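Nistdale Council Speeches, release 2
README
Last edited May 26, 2012

What you are downloading

195 speeches given at open meetings of local religious councils in Nistdale and Skusdale, typed up and tagged by topic. Each speech is one text file. There is also a table, speeches.csv, with a row per speech: file name, council, speaker's role, topic tags, and who did the tagging.

Release 1 was described on its own download page as "a full record of religious politics in the region." It was nothing of the kind and I have taken that line out. Two councils is two councils. Both let the public in, and both knew they were being recorded, so what you have is what council members were willing to say in front of neighbors and a microphone. Whether they say the same things behind a closed door is a question this data can't touch, and I would be wary of any paper that claims it can.

Where the text comes from

Siriporn Pongsiri typed the Nistdale speeches from audio. The Skusdale ones came to us as minutes already written up by the council's own clerk, and minutes are tidied. Heckling is gone, half-finished sentences are finished, and at least one argument over school funding has shrunk to "members exchanged views." Please don't compare sentence length, tone or politeness between the two towns. Someone did this with release 1 and found that Skusdale is more civil. Skusdale has a more civil clerk.

Topic tags

There are 8 tags: funding, schools, burial, marriage, food rules, building use, national politics, other. A speech can carry more than one. "Other" is bigger than I'd like. 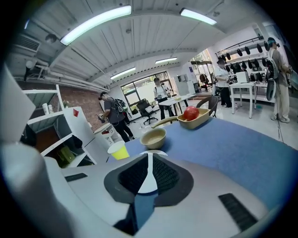
The tag to distrust most is "national politics." Impi Hirvonen and I both tagged a batch of 80 speeches without looking at each other's work, and this was where we split most often. Impi used it whenever a party or a minister was named. I used it only when the speaker wanted something from the national government. Neither rule is silly. We went with Impi's for this release because it is easier to check, but it sweeps in a lot of passing remarks, so a count of this tag will make the councils look more partisan than a reader of the speeches would think.

The Eglītis script

Several people have asked why we dropped the automatic stance scores. They were made with the Eglītis script, which gives every speech a number from hostile to friendly toward other denominations. I read the speeches it rated most hostile. A good part of them were people quoting an opponent in order to disagree with him. The scores are out and I don't plan to put them back.

Known problems

- Speaker roles in Skusdale are as given in the minutes. "Guest" seems to cover anyone the clerk didn't recognize.
- Prayers and blessings were cut from the Nistdale files but left in for Skusdale. This should be fixed and isn't.
- Meetings from March are thin in both towns – I don't know if fewer were held or fewer were kept.
- Accented letters in names may break if you open the table in older spreadsheet programs. Open it as UTF-8.

Use

Free for research and teaching. The files are also mirrored on Seria, but that copy is still release 1, so check the number at the top of the README before you quote anything from it.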